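Keeping a Wood Table Nice Through the Winter

December 21, 2018

I get more questions about my kitchen table than about anything I cook on it or near it, so let's do tables today. Ours is solid wood, 42 inches across, and it has been through three kids, one move and a fondue party I'd still like to forget!

First, crumbs before water. Always. If you go straight in with a wet cloth you're just pushing grit around, and grit is what leaves those fine little scratches you only notice when the sun is low. I use an old pastry brush (a soft one) and then a cloth that's been wrung out until it hardly feels damp.

For everyday washing I put a small squirt of dish soap in a bowl of warm water, wipe with the grain, and go over it again with a dry towel. My neighbor Vija Adomaitis swears by vinegar. I tried it for one summer and the finish went dull on me by the end of June, so now the vinegar stays with the pickles. 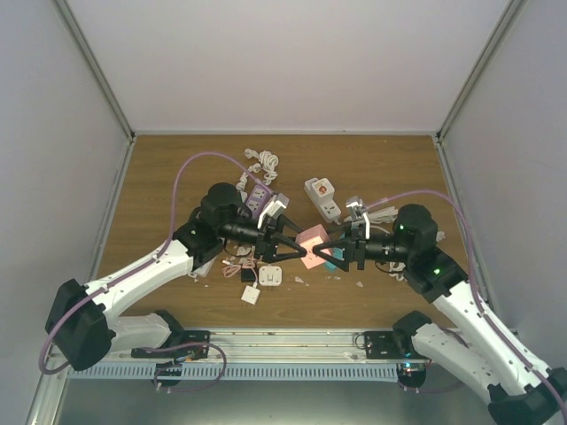 A medium brown wood-grain top.

White rings are the big one this time of year, with all the mugs. Try a dab of plain mayonnaise, leave it overnight under a paper towel and wipe it off in the morning. It sounds silly but it has saved me more than once. If the ring is still there, a warm iron over a dry cotton dishcloth, a few seconds at a time, with NO steam. Keep lifting the cloth to check. Dark rings are another story, those have gone down into the wood and you're probably looking at sandpaper.

Dry air is hard on wood too. Once the furnace is running I try to keep the kitchen near 40 percent humidity, and I moved the table away from the heat vent, which I should have done years ago. A pan of water on the radiator helps if you have radiators.

Waxing I do twice a year, thin coats, buffed with a cut-up T-shirt. If the cloth drags you've put on too much, so keep buffing and use half as much next time.

Next up is cutting boards, and I still owe Tarmo an answer about the onion smell.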